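Vodis 2 Steel Gondola Shelving Bay
Arboleda Shop Fittings, Clelldale
Product group: Retail shelving / Single-sided bays
Finish: Grey powder coat

Freestanding bay for shops, stockrooms and trade counters. Supplied flat, with uprights, base, back panels and brackets.
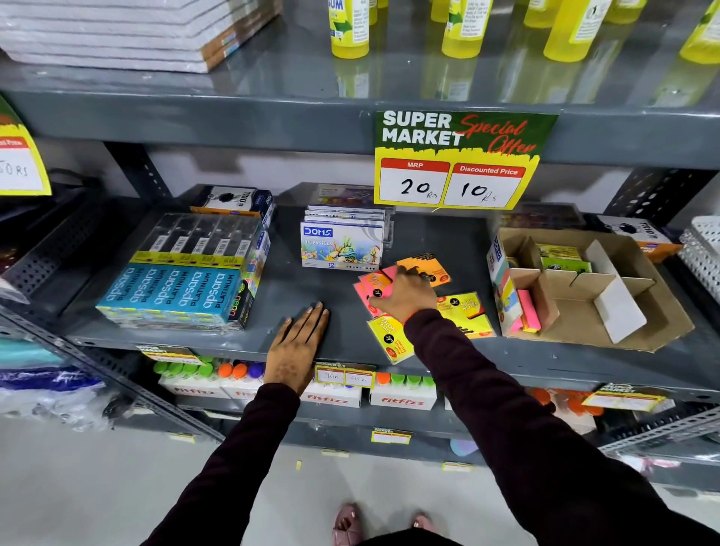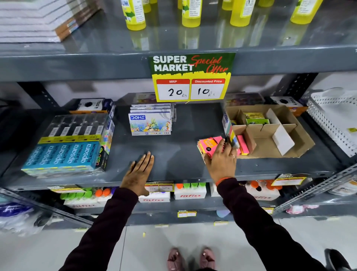
Grey metal shelving with a promotional sign on the front edge of the top shelf.

Reading time: 2 min

Overview

The Vodis 2 is a single-sided bay built from rolled steel uprights with slots along the full height. Shelves rest on hooked brackets and can be moved without tools once the load has been taken off. Each bay stands alone or joins to the next one through a shared upright. A run is made up of one starter bay and any number of add-on bays.

Back panels are plain as standard. Perforated panels for hooks can be ordered in place of plain ones at the time of purchase. The two types may be mixed in one bay.

Brackets

Brackets are handed left and right and marked L and R near the rear hook. Both hooks must be fully seated before the shelf is placed. Brackets from the earlier Hikadus range have the same hook shape but a shorter nose, and must not be used with Vodis shelves.

Shelves may be set level or tilted. In the tilted setting a front riser is required. Glass and bottled liquids should be kept on level shelves only.

Front edge

The front edge of each shelf takes a clip-in ticket strip, card holder or hanging sign clip. These are sold separately. Sign clips grip the lip by spring pressure and leave no mark on the coating if lifted from below. Do not slide them sideways along the shelf.

Loading

Place the heaviest goods on the base shelf. Spread the load evenly across the width. The load limit for each shelf size is printed on the label inside the left upright and applies to level shelves. Tilted shelves carry half the printed figure.

Runs of more than 11 bays must be fixed to the wall or to the floor. Single bays must always be fixed. Fixings are not included, as they depend on the wall type.

Assembly

Two people are needed. Fit the base feet to the uprights, stand them on a level floor and adjust the feet before adding the back panels. Work from the bottom panel upwards. Do not hang any shelf until the top rail is in place.

Care

Wipe with a soft cloth and mild soap. Abrasive pads and solvents will dull the coating. Chips should be cleaned and covered with touch-up paint, code VD-20, to prevent rust.

Spare parts

Brackets, feet, end caps and ticket strips are stocked at Clelldale. Back panels are cut to order. Quote the bay code from the upright label on all spares orders.

Technical contact: Sheyla Urrego, Shelving Desk
Page last revised: 31 May 2024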